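The Robot Will Get to the Dishes Eventually

By Lilian Kombo
February
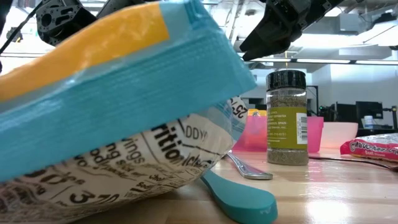 So what can a household robot do on its own today? Slow, narrow chores, with a person standing close enough to hit the stop button.

I got there by way of a two-hour open afternoon at Vurnlow, a company that rents the upper floor of a former seed warehouse in Bullstead and would like to put an arm in your kitchen. The invitation promised "unscripted manipulation in a real home setting." The home setting was a table in a lab. You could see the ductwork.

To be fair, the stuff on the table was real enough. A jar of dried herbs, a bright pink container, a white bowl, a red bag of chicharrones, and a big crinkly snack bag lying on its side with silverware poking out from under it. My own counter looks worse. Mulugeta Fikre, who runs demonstrations for the company, told us the clutter was the point. Earlier systems were shown blocks on a bare surface, he said, and blocks don't wrinkle.

He's right that bags are hard. A bag changes shape when you squeeze it, and the printing on it bends until the letters stop being letters. Clear plastic is no picnic either. What I wanted to know was how often the thing gets it right, and that is where the afternoon went soft.

The task was to clear the table into a bin. On the first run the arm picked up the jar by the lid, paused over the bin long enough for people to start shifting their feet, and let go. Applause. On the second it went for the large bag, got a pinch of the sealed end, lifted, and lost it. Mio Furukawa, the engineer at the keyboard, reset the table by hand and started again. The third run ended when the gripper closed on nothing beside a spoon and stayed closed.

I asked for a success rate. Fikre said the system had been trained on 3,417 recorded attempts. I said that was a different number. He said the team preferred to talk about progress, and that 14 kinds of object were now "supported." Supported turned out to mean that each had been picked up at least once in testing.

Furukawa was more helpful when he stepped away to greet an investor. On a good day, she told me, a cleared table takes 24 minutes. On a bad day somebody goes for coffee. She thought the gripper was fine and the trouble was mostly in deciding what to grab first, since pulling one thing out from under another moves everything else. She didn't seem embarrassed by any of it, and I liked her for that.

The brochure has fewer doubts. It shows a pilot program in Kulby, nine apartments, residents smiling over breakfast. Ha-rang Jang manages the building and had come along to see the new version. I asked how the pilot was going. Two of the arms were switched on most weeks, she said. One tenant hangs dish towels on his.

Would she renew?

"If they keep paying for the electricity."

Price came up last, as it does. Fikre wouldn't give one, only that it would be "in line with a major appliance." My dishwasher cost me a month's rent and has never needed an engineer in the room. Vurnlow says home orders will open after one more round of testing, and it has invited us all back to watch the arm load a rack. I've said I'll go. I asked them to leave the bag out again.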